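**Bin-picking arm going in at our kitting bench. What happens to the people doing that job now?**

*posted by govach_second_shift, November 13, 2019*

I lead second shift at a shop in Wimcombe that packs spare parts kits. Right now two people on my shift pull parts out of metal bins by hand and set them in trays, 311 trays on a normal night. Management has ordered an arm to do the picking and wants it running in March. They say no one is being let go, but they haven't said what the jobs will be. One of my two has been on that bench a long time and is asking me every day. I don't want to tell her something that isn't true. For those of you who already have one of these, what did your pickers end up doing? And did the rate hold?

---

**Katsuhiko Kinoshita**

We went through this at Pandevstead. We had three pickers on the bench before. Now one person tends the cell, one moved to inspection and one asked for receiving and got it.

Tending is a real job but it is a different one. You fill the bin, clear the parts it can't get, check the trays and restart it when it stops. Parts lying against a wall of the bin gave us the most trouble, and so did two parts lying right next to each other. In the first weeks our tender was reaching for a leftover every few minutes, and with the stop and restart each time it was slower than doing it by hand. It got better after we quit overfilling the bin. I would not promise anybody a rate until you have run your own parts for a month.

Things I would ask for in writing before March:

- the job title and pay grade for whoever tends it
- who is allowed to enter the cell and how it gets locked out
- paid training hours, on shift. We got 60 for each tender and used all of them
- who picks by hand when the arm is down, and where that bench will be

The last one matters. They took our hand bench out the first week and we had to put it back.

Your picker who has been there longest probably knows which parts tangle and which ones get mixed up. Get her in the room when the installer comes. Ours wasn't asked and we paid for it later in rework.

---

**casado_line4**

We were told no layoffs too. It was true, but when people quit they weren't replaced, so count that in.

The work is easier on the back. It's also more boring and you're alone more. I used to talk to the person across from me all night.

---

**parts_and_pallets**

Depends on the parts. Ours does 500 an hour on a good day but they're all the same shape. Ask the vendor.

---

**govach_second_shift**

Thanks, this helps. I'm taking Katsuhiko's list to the plant manager and I've asked for the pay grade part first. She is going to sit in on the install meeting. To the last poster, ours are long blocks in more than one color, sorted by kit, so not all the same.
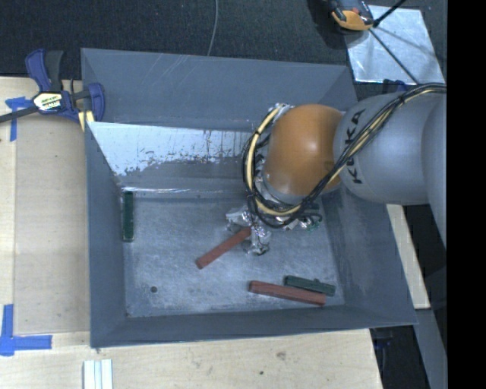
*Red and green blocks in a metal bin, with the arm's gripper at one of the red ones.*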